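Chapter 7
Planning the Purchase of a Small Robot Cell

Most first budgets for a robot cell cover the arms and little else. The smaller items arrive later as separate orders, and they add up. Before asking for quotes, write down the task, the part to be handled, and everything that must sit on or near the table.

Rhea Umali, who planned a bench cell at Stelletti, set aside $500 for cables, clips and power strips and $300 for spare finger pads. Her first draft had neither line. The work in Figure 7.1 involves one phone-sized part on a wooden table.
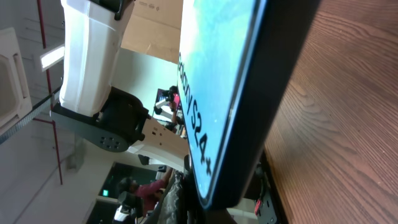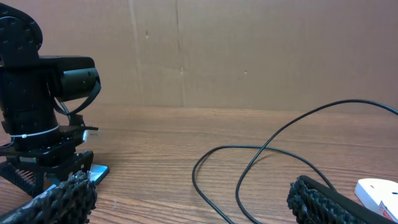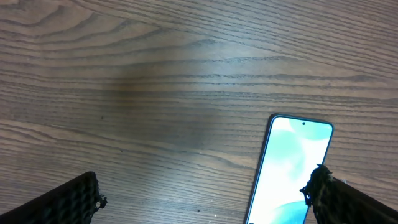
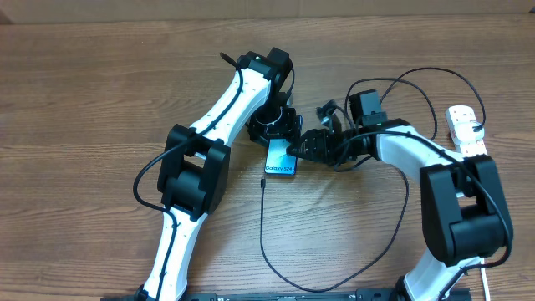
Figure 7.1 Bench work with robot grippers. The last view shows two arms at a phone.

Finger pads are a consumable and belong in the yearly budget. Cables need slack for the full reach of the arm, so measure the route before ordering. Section 7.1 begins with the parts list, and Section 7.2 compares leasing with buying.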